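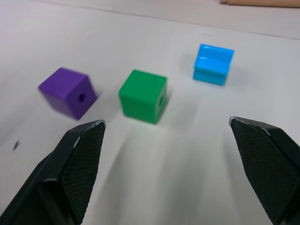

*Photo: Magdalini Triantafyllou / Mutcombe Robotics Teaching Lab*

# Chapter 6: Gathering Examples

A learning system copies what it is shown. Before it can pick up a block by itself, somebody has to guide the gripper through the job many times while the cameras and the joint sensors record. Each complete run, from the open fingers to the released block, is called an **episode**.

In this chapter we follow a set of 300 episodes gathered on the Skutard arm, using small coloured blocks on a white table. The view from the wrist is the one the system learns from, so the operator should check it before every session. Blocks that are easy to tell apart from across the room may be blurred or partly hidden when seen from between the fingers.

Bujar Đorđević, who guided most of the runs, moved the blocks by hand after each episode. His first 40 had the green cube in nearly the same spot, and a system trained on those alone reached for that spot wherever the cube was. We return to this fault in Section 6.3.

You will need the episode log from Chapter 5 – the printed copy will do – and the list of terms at the back of the book.

## 6.1 What to record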